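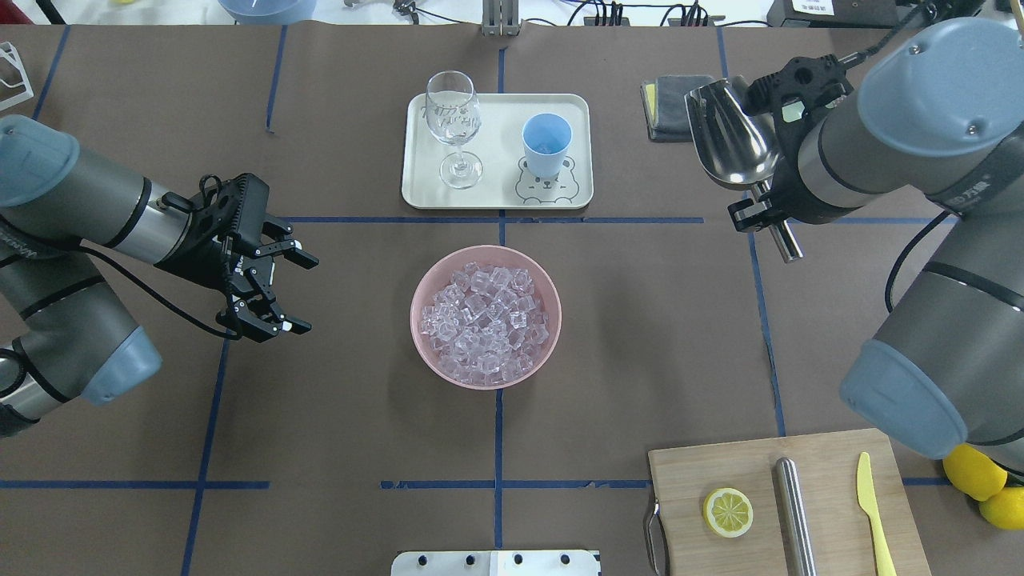
How to Set Up Iced Lemon Water for Two

My aunt Lavanya never let a guest sit down without a cold drink, and I've kept up the habit ever since I moved to Drindolach, where September can still be wonderfully (or dreadfully!) hot. It takes very little, really, but I do like to lay everything out before I start – there's nothing worse than hunting for a spoon while the ice melts.

What you'll need

A bowl of ice cubes
A scoop
2 glasses or cups
2 lemons, plus a slice or two to float
A cutting board and a small knife
A tray
A folded cloth for drips
Cold water

Getting ready

Put the bowl of ice in the middle of the table, where you can reach it from any side. I'm fond of a plastic bowl for this, and a pink one makes even plain water feel like a party. Set the tray just behind it with your glasses already standing on it. They don't have to match! A wine glass next to a blue plastic cup suits me very well.

Keep the lemons and the cutting board off to one side, and the cloth near the scoop.

Making the drinks

Roll each lemon under your palm for a minute, then cut it across into rounds, fairly thin, and flick out the seeds. Scoop the ice in gently, tipping the glass a little if it's a stemmed one, and stop at the halfway mark. Tuck in a slice of lemon, pour the water slowly down the side and give it one good stir.

Leave the drinks alone for a couple of minutes before you carry the tray out – my friend Joaquim likes a second slice in his, so I bring a few extra on a saucer.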